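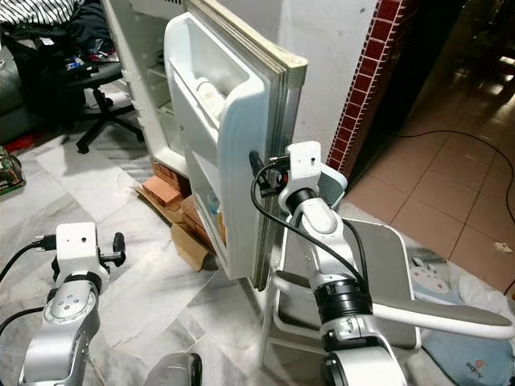
Planner stops moving partway through opening a refrigerator door

Posted in Motion Planning & Control

Suqin Lei
I have a dual-arm setup running the Dresine stack (planner, impedance controller, head camera perception). The task is to open a refrigerator door with the right arm, hold it, and leave the left arm free for a later pick. The right gripper closes on the edge of the door, near the middle. The grasp itself has not been a problem.

What happens: the pull starts normally, the door opens to some angle, and then the planner returns NO_VALID_SUCCESSOR and the arm holds position. The joints are well inside their limits when this occurs. If I clear the error and replan from the held pose, it fails again immediately.

Things I have tried:

Raised the sampling limit from 298 to 3,000 per step. Planning takes longer and fails at the same place.

Lowered the stiffness along the pull direction. The arm is softer but the planner error is the same.

Moved the base back 8 cm. This one got me a slightly larger door angle before the failure.

The door is modeled as a single revolute joint. The hinge axis is estimated from the first part of the pull and then frozen. Collision checking is on for everything, including the door against both arms. The left arm is parked low on the left, in free space. Is this a reachability problem or am I modeling the door wrong?

Log excerpt:

[plan] segment 2 start, door_angle est 0.31
[plan] successor rejected: link_pair (door, r_finger_2)
[plan] successor rejected: link_pair (door, r_finger_2)
[plan] NO_VALID_SUCCESSOR, holding

Aiguo Shi
Your log has the answer in it. The rejected pair is the door and your own finger. The fingers are wrapped around the edge, so in the model they are either touching the door or slightly inside it. At the start of the pull the padding probably leaves a small gap and the check passes. As the door turns, the hand rotates a little relative to the panel, the gap goes to zero, and every successor gets rejected. More samples will not help with that, and neither will stiffness, which the planner never sees.

Add the pair to the allowed collision list when the grasp is confirmed and take it out on release:

on_grasp: allow (door, r_finger_1), (door, r_finger_2)
on_release: restore default

Do not allow the whole right arm against the door. You still want to know if the wrist or the forearm is about to hit the panel, and on a wide swing it will be close.

Second thing. A frozen hinge axis is a bad idea if you estimate it over a short arc. When the arc is short the radius and the center trade off against each other, and a few millimeters of noise in the hand pose moves the center a long way. I fit over a sliding window until the door has turned at least 18 degrees, then freeze it. Before that I let the controller follow the door: low stiffness radially, moderate stiffness along the tangent, and a cap on the radial force. If the cap trips, refit and do not push through.

The gasket also matters here. It compresses under the fingers, so the grasp point drifts during the first part of the pull. Throw those samples out of the fit. I start collecting once the pull force has dropped off from its initial peak.

Also check what your perception is putting in the scene. Anything standing close to the door, a folding chair for instance, will become an obstacle along the swing, and if the octree is built before the door moves you can end up with old door voxels in the space the arm needs. Clear the voxels inside the swept volume each time the angle estimate updates, but keep the ones that are seen again.

rorkarura_dev
had the same error on Asmont. turned off collision checking for the pull and it worked fine

Aiguo Shi
I would not do that with two arms. The left arm is in the same model, and turning the check off globally also removes arm against arm.

Suqin Lei
The allowed pairs fixed the planner error. The log now goes past segment 2 with no rejections on the fingers. I restored the sampling limit to 298.

The hinge fit was also off. With the sliding window the radius estimate settles, and the radial force cap has stopped tripping late in the pull. I have not done the voxel clearing yet. On one run the planner took a long detour around something at the bottom of the door, and I suspect a stale voxel there — I will dump the octree and check.

One remaining question: after the door is open, should the right arm keep holding with the pull gains, or switch?

Aiguo Shi
Switch. Hold the measured pose, not the last commanded one, or you get a jump when the gains change. Ramp the tangential stiffness up over half a second and leave the radial one low. Keep the finger pairs allowed until release. The Cao controller examples have a ramp you can copy, in the file for drawer tasks.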